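Right, the student robotics project thread I've been promising since January. Kettle on, this is a long one. 1/17

We're a second-year group, five of us, and our brief for the module was "a two-armed robot does something useful in a kitchen". That's the entire brief. One line! We spent the first fortnight arguing about what useful means. 2/17

Þórey Bech wanted laying a table. Mohandas Gowda wanted toast. I wanted tidying up after breakfast, mainly because I'm the one who does it in our house. We ended up with a bit of all three and called it Flirby. No, it doesn't stand for anything. 3/17

How it works, very short version: one of us drives the arms by hand through a task, again and again, and everything gets recorded. Then a model trains on those recordings and has a go by itself. The driving is the fun bit. The waiting is not. 4/17

Our target for the term was 2000 recorded goes. We're on 3246!! Gunnlaugur Grímsdóttir keeps the tally and has banned the rest of us from touching the spreadsheet. Fair enough. I did once sort a single column. 5/17

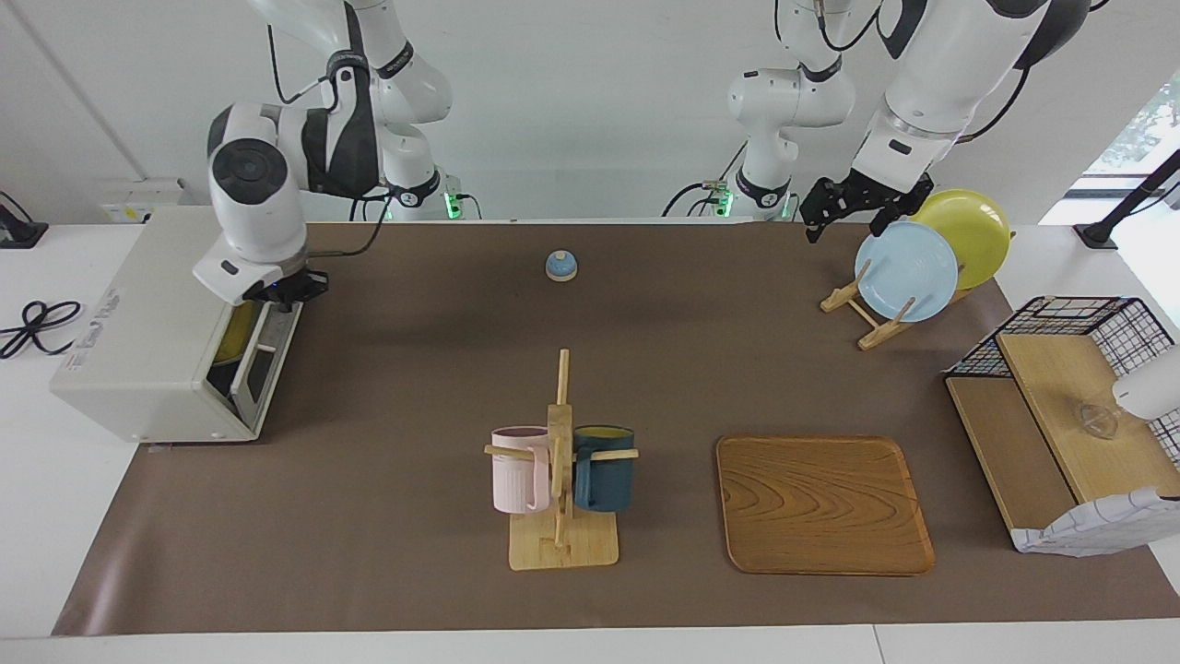
Flirby's kitchen is the same few bits in the same places at the start of every go, and we're now very strict about it. We weren't to begin with, and the early recordings are a mess, with everything a hand's width off from one go to the next. Now there's a checklist: mugs on the mug tree, one pink and one teal, plates standing up in the rack with blue in front of yellow, tray flat on the mat. If a handle isn't over its peg, you start again. Skarphéðinn Hallgrímsson (our supervisor) made us write it out and sign it, like a lab safety form. 6/17

Plates are the hardest thing we do, by miles. You'd think mugs, with the handles, but a mug has somewhere obvious to grab. A plate on its edge is a thin thing you have to come down on dead straight. A few degrees out and the finger lands on the rim and shoves the whole rack backwards. 7/17

Mohandas is annoyingly good at plates. He plays the cello and says it's the same patience. I do not have the patience. My plates get marked "retry" so often that I've been moved to mugs and I'm very happy there, thank you. 8/17

Something I never expected to learn on an engineering course: how you drive shows up in the model. When we trained on only my recordings, the arm did this silly little hesitation above the mug, every single time. That's me! I do that! I've watched the video back and there I am, dithering. 9/17

Þórey's fix was lovely and simple. We each do a block, swap, do another block, and the recordings get shuffled before training. The dither's mostly gone. There's still a tiny bit of it in there and I've decided to be flattered. 10/17

Most used bit of kit after the arms themselves: a kitchen timer. Fifteen minutes driving, then off, no arguing. Your shoulders go first and then your judgement goes, and you don't notice the second one. We threw out 351 goes from one tired evening. I still think about it. 11/17
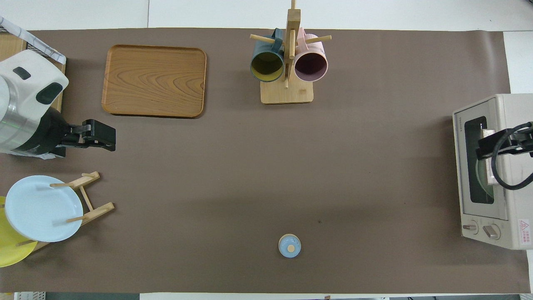

Flirby from the other side of the mat, left gripper waiting and right gripper busy at the oven door.

The oven door is this month's job. Opening it means pulling in a curve, and our model loves a straight line. It starts well, gets a little way down and then tries to leave in completely the wrong direction. Vibeke Hafstein from the year above did doors for her project and has been giving us tips over lunch, the best one being: slow down, then slow down again. 12/17

We tried slow. It helped! Then we tried recording just the door, on its own, without anything before or after it, and that helped loads more. So now we've got a door set and an everything set and we're working out how to mix them without the robot deciding all of life is doors. 13/17

People keep asking if we wrote it all ourselves. Not even close. The training code came from the department and we've changed bits of it. The recording screen is ours, and Gunnlaugur's big red "bin that one" key is the best thing any of us has made. 14/17

If you're starting something like this: label as you go. Don't save it for the end of the day. We had a whole folder called "good ones maybe" and going through it took Þórey and me two evenings and a family bag of crisps. 15/17

Demo day is at the end of term, 2 pm, ground floor, and anyone can come. The plan is one full run, no hands. If the plates go wrong we'll reset and go again, and Skarphéðinn says an honest failure with a good explanation gets marks too. I'd still quite like the plates. 16/17

Ask me anything about it, I've got a free afternoon and I'm clearly not going to stop talking about this. Mug questions especially welcome. Plate questions to Mohandas. 17/17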